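Bring back the second tap

I have lived in 13 rented homes, and in the last nine of them I have washed my face under a mixer tap. I would like to argue, without getting too worked up, that the mixer is a poor tool for the job most of us ask of it, and that landlords, builders and councils should stop treating it as the only respectable choice.

The subject came up because of Pletwood. For anyone outside the district, Pletwood is the estate on the north side of Prindholm, put up in the late sixties and now being refitted block by block. The plan covers 720 flats. Every bathroom gets a new floor, a new bath or shower, new tiles to shoulder height and a new basin. Every basin gets a single-lever mixer. Tenants could choose between two colours of tile. They could not choose the tap.

At the meeting in August, Dezső Halász, who has lived in Calley House since before I was born, asked whether he could keep his two pillar taps. He was told they were out of date and that spares would become hard to find. He said he had changed the washers himself every few years with a part that fits in a matchbox. The man from the contractor wrote something down, and the meeting went on to bin stores.

I think Mr Halász was right, and I think the answer he got was a bad one.

Start with repair. A pillar tap is a body, a spindle, a washer and a handle. When it drips, you turn off the water, undo a nut, swap the washer and put it back. A careful person can learn to do it in an evening. The mixers going into Pletwood have a ceramic cartridge inside, and the cartridge is particular to the maker and often to the model. When it wears, the lever goes stiff or the spout starts to dribble, and you need the exact replacement. If the maker has dropped the line, you need a new tap. My last landlord replaced a mixer that was four years old for this reason. The one it replaced had lasted six. The pair before that, according to the woman downstairs, had been there since the flats were built.

Then there is the matter of fitting. Two taps sit in two holes at the back of the basin, each on its own pipe, and if one pipe leaks you can shut that side and carry on using the other. With a mixer the two feeds come together under a single hole, usually on flexible hoses, in a space behind the pedestal or inside the cabinet where a grown adult can get one hand and no light. I have lain on a bathroom floor with a basin wrench on three occasions and I didn't enjoy any of them.

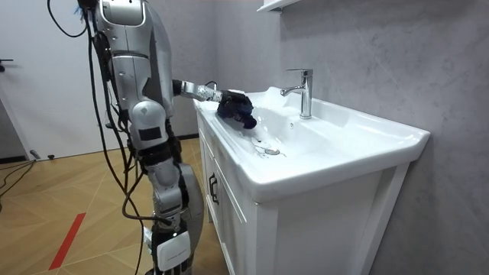 Noemi Russo

The usual case against separate taps is that one is too cold and the other too hot, and you end up passing your hands from one to the other like somebody juggling a potato. I grant that. It is a fair complaint if you wash under running water. But the basin has a plug. That is what a basin is for. You put the plug in, run some hot and some cold, and you have a bowl of water at the heat you want, using far less of it than if you stand there with the lever in the middle.

People have got out of the way of doing this. My niece, who is nineteen, had never used a basin plug until she stayed with me. She brushed her teeth, washed her face and cleaned her make-up sponges under a stream that ran the whole time. I don't blame her. Everything in her parents' bathroom tells her to do it that way. The plug there is a pop-up thing worked by a rod, and it has been stuck half open for as long as I can remember.

The lever itself has a fault which I rarely hear mentioned. Most of them are left standing in the middle, because it looks tidy. In the middle, the tap draws from both sides. So each time someone rinses a toothbrush, a bit of hot water is pulled out of the cylinder or the boiler is set going, and the tap is shut off again before any warmth has reached the spout. The water in the pipe cools. The next person does the same. With two taps you reach for the cold when you want cold.

I tried keeping a record of this at home last winter and gave it up after a week, so I have no figures to offer on that point. I do have the figure for the work at Pletwood. The bathroom part of each flat is costed at 1380 pounds, and when I asked how much of that was the tap, I was told it was not broken down. I would have thought somebody ought to know.

There are good reasons to fit a mixer in some homes. Someone with weak hands may find a lever much easier than a cross-head handle. A small child can be scalded by a hot tap that runs too hot, and a blending valve is a sensible thing to have where there are children or frail people -- though such a valve can be put on the hot feed of a pair of taps just as well. If a tenant wants a mixer, I would fit one. My quarrel is with fitting them everywhere without asking.

It is also said that two taps are harder to clean around. I have cleaned a great many basins, some of them for money when I was a student, and I would say the reverse. Old pillar taps stand up clear of the surface and you can get a cloth behind them. The mixer at my present address has a skirt at its base that holds a ring of grey slime, and the only thing that shifts it is a toothbrush.

The housing office will say that a tap is a small matter next to damp, lifts and heating, and it is. The lift in Calley House has been a worse trouble to Mr Halász than any tap could be. But small things in a home are used many times a day for decades, and the person who picks them is almost never the person who uses them. A basin is chosen from a catalogue by someone who will never stand at it half asleep. The same goes for door handles, light switches and the height of the kitchen worktop.

What I would ask for is modest. Put a second tick box on the form, beside the one for the tiles. Order basins with two holes as well as one. Both sorts are still made, and a blanking plug for the spare hole costs very little if a later tenant wants to change. Keep a drawer of washers at the estate office.

The work reaches Calley House in the spring. Mr Halász has written to the office again, and has offered to supply the taps himself.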